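Category: Farm Business > Value Adding > Drying and Milling

How to make flour from your second-grade sweet potatoes

Every grower of sweet potatoes knows the pile behind the packing shed. The roots in this pile are too big, too small, or too crooked for the shop, and the buyer does not want them. On our farm near Sultham we gave them to the pigs for many years. Three seasons ago we started to dry and mill a part of them, and now the flour pays for the diesel and for a little more.

I write down the way we do it. It is a small method, for a farm which has one dryer and one mill. If you have a factory, you need other advice.

1. Choose the roots

Take roots which are crooked or broken, but healthy. A clean break from the digger is fine if you process it the same day. Roots with black spots, soft ends or a sour smell go to the compost, because one bad root gives its taste to the whole batch. We let the good ones rest in the shade for a week after curing. White and cream varieties give a neutral flour which bakers like. Orange ones give a sweeter flour with a strong color, and it fades if you store it in the light.

2. Wash and peel

Wash two times. The first water takes off the soil, the second water must stay almost clear. Peeling is slow work, and you can leave the skin on if it is thin and without scars, but the flour will be darker and will have a more earthy taste. We peel for the shop in Corkcombe and leave the skin for our own bread.

3. Slice

Slice as evenly as you can, 2 to 3 mm. This is the step where most beginners lose their batch. Thick pieces look dry outside and are still soft in the middle, and after a few weeks in the bag you find mold. Put the slices directly into cold water with a little lemon juice for 15 minutes, then drain them well on a rack.

4. Dry

Spread the slices in one layer on the trays. Set the dryer to 60 °C and change the position of the trays every two or three hours, as the lower ones are always faster. In our dryer a full load needs one long day – in damp weather it also takes a part of the night. A slice is ready when it breaks with a clear snap. If it bends, it goes back.

Let the slices cool completely before you close them in a bucket. Warm slices make water on the lid, and then the work was for nothing.

5. Mill and sift

We use an old Skarov hammer mill with a fine screen. A stone mill is also possible, but run it slowly so that the flour does not get warm and sticky. Sift everything after milling and return the coarse part to the mill one time. What remains after the second pass we sell as chicken feed.
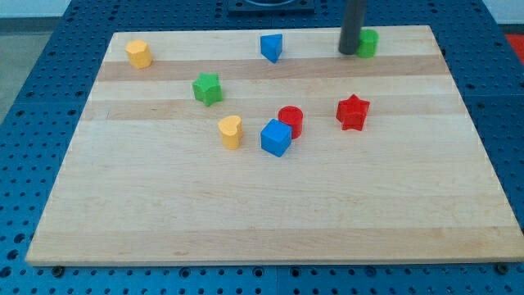

6. Pack and label

Use bags which do not let moisture or light inside. Write the variety, the month of milling and the weight on each bag. Keep one small bag from every batch for yourself, in a dark place, and open it after half a year. In this way you learn how long your flour really keeps, and you can answer when a customer asks.

Before you sell the first bag, ask your local food office what they want to see. For us it was a washable floor in the milling room and a water test.

What you can expect

Last season we put 2,000 kg of second-grade roots through the dryer and had 593 kg of slices for the mill. Your number will be different, it depends on the variety and on how much you peel away. White roots with a lot of dry matter give the most. We now plant one extra row of Zelenák, an ugly root which no shop wants, only for flour. The slips go in the ground in May.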